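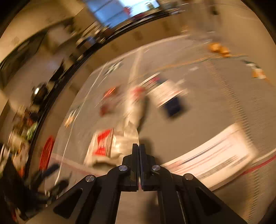 How do you sort out a shared cupboard when it's full to the door?

Take everything out and lay it on the floor before deciding what stays. Putting things back is the last job of the day, so don't start it early.

The spring clear-out at Vistodard has been on the list since September, and I'm so pleased to report that we're well into it. If you've used the storage cupboard beside the activity room this year, you'll know the door had to be opened with one hand and a hip. You'll also know the smell (cardboard, old texta, a hint of curry powder). It's been the place where things go after every lunch, market stall, craft morning and raffle, and most of them never came out again.

We talked about doing it shelf by shelf, which is how we did it last time. The trouble with shelf by shelf is that you find the packet of serviettes on the top shelf, tidy it beautifully, and then find its twin behind the urn an hour later. So this time it all went onto the floor. Boxes, bags, packets, bits of paper, the lot, spread out so you can walk between them and see what you're dealing with.

I can't recommend it enough! There's something very cheering about seeing it all at once. A red-and-white box gets noticed when it's sitting out in the open with a crumpled white plastic bag behind it, and the little colourful things catch your eye too -- orange, yellow, green. On a dark shelf they may as well not exist.

There are lines on the floor too, and by all means use them if it helps you remember where your patch ends.

How we're working through it

Start at the edge closest to the door and pick up one thing. Decide where it's going and walk it there before you pick up the next. It feels slow for the first ten minutes and then you get into a rhythm.

Food and drink goes to the kitchen bench, where the dates get checked. Anything past its date goes in the bin, and please don't take it home "for the chooks". Open packets go too, even the nice ones.

Printed paper goes in the tray marked Fluda. That's our name for the paper pile, after the old filing cabinet it used to live in, and yes, the name has outlasted the cabinet. Flat sheets go in flat. If a sheet has handwriting on the back, leave it on top so it can be read before anything is recycled. We nearly lost the good scone recipe that way a couple of years ago and I still think about it.

Empty boxes get flattened, unless they're sturdy with a lid that fits. Plastic bags get shaken out first. Check inside every one, please, right down to the corners. The last clear-out turned up a roll of raffle tickets, the spare key to the noticeboard and a packet of birthday candles, all in bags that were on their way out the door.

Anything you can't identify stays on the floor. Leave it where it is and move on to the next item. It's surprising how often the mystery object turns out to belong to the person on the other side of the room.

Where it's all going back

The shelves get wiped down and relined before anything returns. Heavy things will live at the bottom from now on, and the top shelf is being kept for decorations and nothing else. Craft supplies are moving across to room 202, where there's a proper bench and much better light for threading needles. The Zutmont market gear gets its own tub, with the tablecloths folded on top so they aren't the last thing you find when you're setting up in the wind.

We're short on tubs. We have 8 good ones with lids, and could use more in the same stackable shape if you have any sitting in the garage. Jars are lovely but we have plenty of jars. Masking tape and a fat black marker would also be very welcome, as the labels need to be readable from the doorway.

The cupboard reopens on 18th November. Until then the key is at the front desk, and if you need something for a session, ask there and we'll dig it out for you. If you think something of yours might be in the sort, come and have a look while it's still spread out. Wear flat shoes and mind where you step.

The Zinchenko trolley is on loan to the garden group, by the way, and it needs to be back before we start carrying tubs down the corridor. One of its wheels squeaks, so if you hear it going past, please follow it and send it our way!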